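Looking After a Table That Gets Used Every Day

19 October 2018

I get more questions about tables than anything else on this site, which I find funny, seeing as I came to all this as a bread person. But bread means a table, and a table means flour in the seams and a butter mark where somebody parked the knife, so I suppose the one led to the other.

My own kitchen table has been through a lot. We bought it secondhand when we moved into the old place over the Meko bakery, and it has been a desk, a sewing station, a potting bench (one spring only, never again) and the spot where every bag of groceries lands. So these are the things I do, in no special order, and you can take or leave any of them.

Everyday wiping

A cloth wrung out hard, then a dry one straight after. I know it sounds like twice the work, but the second pass takes seconds and it gets rid of those cloudy streaks you notice at breakfast when the sun comes in low. For soap I use a drop of whatever is at the sink. I spent a long while buying special sprays and my table never looked any better for it, and one of them left it so slippery that my cereal bowl took a little trip all by itself.

Don't scrub with the green side of the sponge! I did this to a tray I was very fond of and the dull patch is still there. If something has dried on, like egg or oatmeal, lay a damp cloth over it, go make your coffee, and come back. Most of the time it lifts off with a fingernail or an old plastic card. My scraper is a loyalty card from Tokgöz, the hardware store that used to be on our corner. The points are no good anymore but the edge is perfect.

Finding out what you've got

Before you oil anything, find out what the top is. People write to me all the time saying the oil just sits there and goes sticky, and usually it's a sealed top that was never going to drink it in. Look underneath, and at the edges. If the grain stops dead at the edge and a strip has been glued on, leave the oil in the cupboard. If you still can't tell, put one drop of water somewhere out of the way and watch it for a few minutes. A bead that stays put and wipes off clean means there's a finish on there doing its job.

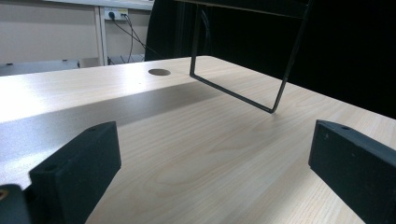

If the drop soaks in and goes dark, you've got bare or nearly bare wood, and then oil is lovely. I use plain food-grade mineral oil on mine — three thin coats, with a night in between each — and I rub it in with a piece of old T-shirt. Thin is the whole secret. The July I redid ours I got impatient and poured it on like pancake syrup, and we ate off our laps for days while it made up its mind.

Rings and hot spots

White rings are mostly moisture caught in the finish, and plenty of them fade if you leave them alone for a day or two. If yours doesn't, try a dab of regular petroleum jelly overnight and buff it off in the morning. I've also had good luck with a hair dryer on low, kept moving the whole time. Dark rings are another story, they've gone down into the wood, and on those I put a fruit bowl.

Felt pads under anything heavy, please. I buy the big sheet and cut my own, and a sheet lasts me ages. Change them when they get gritty, or you're basically sanding the table every time you shift the lamp.

The wobble

A folded napkin under the leg is fine for one dinner. After that, turn the table over (get help, ask my back how I know) and tighten every bolt. Do them all loosely first and then go around again and snug them up, otherwise the last one never lines up. If it still rocks, it may be the floor. Ours was perfectly steady in the old kitchen and rocked like a boat in this one, and all I had to do was give it a quarter turn.

Crumbs in the crack

If your table has a leaf, you have crumbs. A dry paintbrush gets them out better than a vacuum does, and a wooden skewer takes care of the stubborn ones. I keep the brush in the drawer with the dish towels, so I really do use it. When I remember, I open the table all the way and rub a bit of candle stub along the runners too, and it glides beautifully for months.

Next time I'll get into chair seats, and that squeak so many of you have been writing to me about. If you've got a fix for it that doesn't involve talcum powder, send it along before then, because I'm still finding powder in my socks.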